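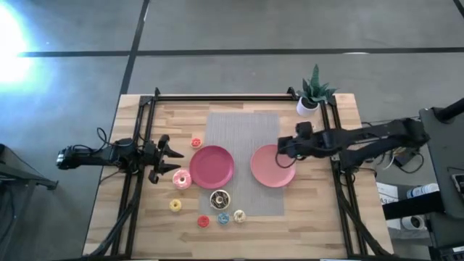 Every few years somebody decides that toy food is good for children, and the price of toy food goes up. We're in one of those stretches now. I have a Konent catalogue on my kitchen bench that gives 2 full pages to pretend doughnuts, and the word "sorting" turns up in nearly every caption. Colour sorting, size sorting, sorting for sharing. You could be forgiven for thinking no child had ever put a red thing beside another red thing before the catalogue arrived.

I have nothing against a toy doughnut. They're a good shape for small hands, and the hole means you can hang them on a finger or a wooden spoon. What I doubt is the claim that goes with them, that a child who puts doughnuts on plates is learning to tidy, or to lay a table, or to share. Larard prints "builds lifelong kitchen habits" on the side of its box. I'd like to meet the person who followed the kids through life to check.

My daughter had a set from Vilela when she was three, and she plated those doughnuts with great care most afternoons. She is fourteen now and there is a cereal bowl under her bed. I don't blame the doughnuts, but I'm not going to give them credit for anything either.

Part of the trouble is that the sets have grown. Ours was a plate and a few pieces. The big Plomier one comes with so many bits that the parent does the sorting, at seven at night, on their knees, with one arm under the couch. Our local toy library had 1,866 separate pieces of pretend food on its list in July, and when they went through the tubs they could find 851. A tub of plastic croissants with no basket, a cake with a wedge gone. If playing with these things teaches kids to put them away, I'd expect a better score than that.

Then there's the plate business. The instructions in the newer sets want you to have a plate for each kind, and the child is meant to get the frosted ones on one and the plain ones on the other. Fine, if they feel like it. But a plate is also the place where you pile up everything you like best, and I think that's the more honest game. Put out two plates and a mat and plenty of kids will load one, leave the other bare and line up the leftovers on the table. A grown-up who leans in at that point to say "and what goes on this one?" has turned a cafe into a worksheet.

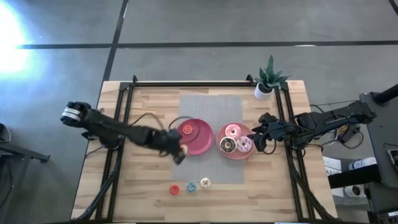 Lærke Arnardóttir wrote to me after I said much the same thing in a shorter piece, and she wasn't having it. "You're arguing with the box," she wrote. "My boys don't read the box. They do the two plates because it's satisfying, and afterwards they do put things back, because I've shown them where the things go. You can be as snooty as you like about sorting, but it got us through a wet winter."

I'll give her the wet winter. I'd also point out the bit in the middle, where she showed them. That's where I suspect the habit comes from, and she could have done it with socks.

My other gripe is the pieces that don't quite belong. A lot of sets now mix proper pretend doughnuts, with icing and sprinkles, with plain coloured rings, and it's left to the child to work out whether a ring is a doughnut. Some say it's a wheel. I've heard a bracelet, and a bath for a mouse. The catalogue would call that open-ended play and charge for it, but a jar lid does the same job.

So if you've been asked to chip in for the deluxe set at kinder, I'd ask what happened to the last one. Our lot collected 3,000 dollars for a play kitchen corner and most of it went on food. I would have bought a decent low table, a mat, a couple of plates and one small bag of doughnuts, and kept the rest for fixing the gate.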